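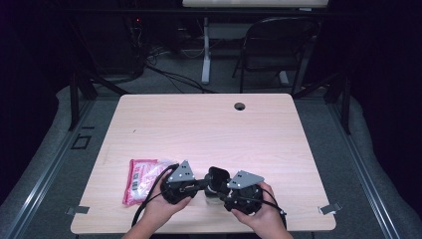

Sobre a Vedetis

Limpeza doméstica e de escritórios, desde agosto. Equipe pequena, agenda cheia — respondemos no mesmo dia, quase sempre. Cozinhas, banheiros, geladeiras, azulejo com gordura velha. Tapete não fazemos, quem faz é a Fonetti, na mesma rua.

Já foram 2.238 visitas. Orçamento grátis, taxa de deslocamento só fora do centro. Produtos inclusos, menos cera. Tem bicho em casa? Avise antes, trocamos o desinfetante.

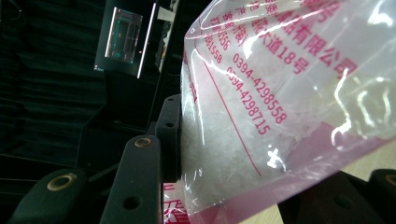 Como agendar

Pelo formulario ou no balcão. Cancelamento com 2 dias de antecedencia, senão cobramos metade. Chaves ficam conosco só com recibo assinado.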